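# Keeping a front loader sweet

A washing machine gets put in a corner and forgotten until it smells or leaks. The notes below come from looking after the one we use for cloths, aprons and towels, and from a few mistakes along the way.

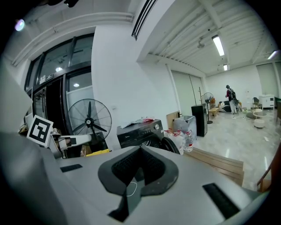
Start with the door seal. Pull back the rubber lip and wipe right round the fold with a damp cloth, paying most attention to the bottom, where water sits. Hair, grit and bits of tissue collect there. If the cloth comes away grey, rinse it and go round again. Dry the fold with an old towel and leave the door ajar between washes. If small children or a cat can get at it, prop it open only when someone is in the room.

## The drawer

Most detergent drawers lift out if you press the tab at the back while pulling. Soak it in hot water for 10 minutes and use an old toothbrush in the corners. Do the roof of the slot as well, which is where black mould starts. Maite Montoya wraps a thin cloth round a wooden spoon for this and it reaches further than the brush.

Use less powder. We were putting in a full scoop for half a load, and the leftover paste was setting hard in the tray.

## The filter

Once every couple of months, or sooner if the machine is slow to empty:

1. Switch off at the wall and let any hot water cool.
2. Lay down a towel and a shallow baking tray.
3. Open the flap at the bottom front. If there is a small drain hose, empty that first.
4. Unscrew the filter slowly. Expect 700 ml or so even from a machine that looks drained.
5. Rinse the filter, feel inside the hole for coins and hairgrips, and screw it back fully.

Run a short rinse afterwards and check the flap for drips.

## The top of the machine

It's a handy height, so things end up on it. Paper is fine for an hour but it slides off during a fast spin and goes down the back, where it stays until somebody moves the machine. A shallow tray with a lip holds letters and packets. Ours is from Kirkska and the rubber feet stop it creeping. Don't stand open bottles on top.

Bottles kept on the floor beside the washer should be upright with their caps tight. Write on any bottle you have refilled. Vinegar, softener and plain water look much the same in cloudy plastic, and cleaning liquids shouldn't go in drinks bottles at all.

## Noise and walking

Leave a gap between the machine and the wall, enough for the hoses to hang without a kink. Press down on opposite corners. If it rocks, turn the feet until it doesn't, then tighten the lock nuts up against the casing. Valeriano Rivas did ours with a spirit level and it stopped knocking the skirting.

A single heavy towel will throw the drum off balance. Put two or three more in with it.

## Hot wash

Once a month, run it empty on the hottest cotton cycle. Wipe the seal again when it finishes.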